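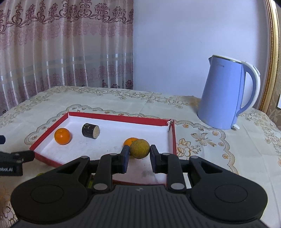 The Fruit Lid of Erdem Street

The woman who lives at 353 Erdem Street does not own a fruit bowl. She has owned several. One was a wedding present, one was a replacement for the wedding present, and one was shaped like a leaf and held a single banana if the banana cooperated. They are all gone now, and what she has on the table is the lid of a box.

"It's a good lid," she says, before I have my coat off. "People say it like I've given up. You can see everything in it. Show me a bowl where you can see everything."

The lid is shallow, red around the sides and white on the floor. It came off a Flinen box that held, as far as she remembers, two pillowcases and a catalog. The pillowcases were a disappointment. The bottom half of the box went to the closet to hold extension cords, where it has been for nine years, and she sees no reason to reunite the pair.

I ask about the far corner, where the red wall is a little bent or torn. She says she knows about the corner.

"Everybody goes straight to the corner. I've had a whole dinner with my sister's family where the corner came up twice. I could tape it. Then you'd all ask about the tape."

Her system, and she does call it a system, is that fruit goes in the lid in the order it comes home and comes out in the order it starts to look tired. Citrus does well under these rules. Pears do badly. A bowl, she says, is a pile, and at the bottom of any pile is a soft one working on its neighbors. In the lid, each piece gets some floor.

She shops at the market in Plomerach, a bus ride away, and will not hear a word about the supermarket closer to home, where the mandarins come in a net and you have to take them as a group. In Plomerach you pick your own. Small ones, she says, and heavy for their size. She is less strict on color. A greenish one with a speckled skin will get a place beside the bright orange ones, and she maintains that it often has more taste than they do.

"My husband thinks green means wait," she says. "He'd wait until spring. I tell him to peel it and find out."

Does he?

"He takes the orange one."

The cut lime is a sore point. She holds that a cut fruit belongs in the refrigerator, on a saucer, face down. Other members of the household hold that it belongs wherever they were standing when they finished with the other half. I am asked to write down that she is against it.
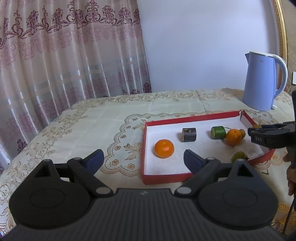
On the tablecloth

The cloth has been in the family longer than the lid and gets spoken of with more respect. It's cream, with flowers and scrolls in beige and tan, and a scalloped border that curves across it like lace. Her mother bought it in Dasthorpe when there was still a shop there that sold nothing but table things, and carried it home on her lap. It was meant for holidays. It lasted four of those before somebody left it on through a January, and it has been the everyday cloth ever since.

"She'd be furious," the woman says, smoothing a bit near her elbow. "But she'd also notice I iron it."

I point out that a red box lid is a bold choice for such a formal cloth. She considers this for longer than I expected.

"The leaf bowl was worse," she says.

There is also the matter of the short dark cylinder that shares the lid with the fruit. I had been working up to it. It is blackish and mottled and a good deal smaller than a coffee mug, and it doesn't appear to be something you would peel. My first thought was sugarcane, my second was a bit of log. I ask her what it is.

"That stays there," she says.

I ask again, in a different way, and am offered tea. Her husband, passing through, says he has stopped asking and just moves it over when he brings in more oranges. She says he moves it over too far.

She has had offers. A neighbor who was clearing out a cabinet came by in September with a glass fruit stand, two tiers, hardly chipped, and wanted 50 cents for it just to make it a sale. The woman paid, thanked her, and put it in the closet with the extension cords. "I don't want to be rude about it," she says. "It's very nice. You'd need a ladder to get at a grape."

On my way out she gives me a mandarin for the bus, after trying three or four in her hand and putting them back. Hers, she says, will need eating by the weekend anyway, except the little yellowish-brown pear, which needed eating before I got here. I offer to take that as well. She says she's not that kind of host, and that somebody will have it with cheese.

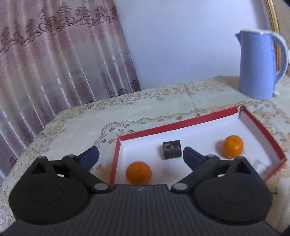
Two oranges, one dark cylinder and the well-known corner, on the Dasthorpe cloth.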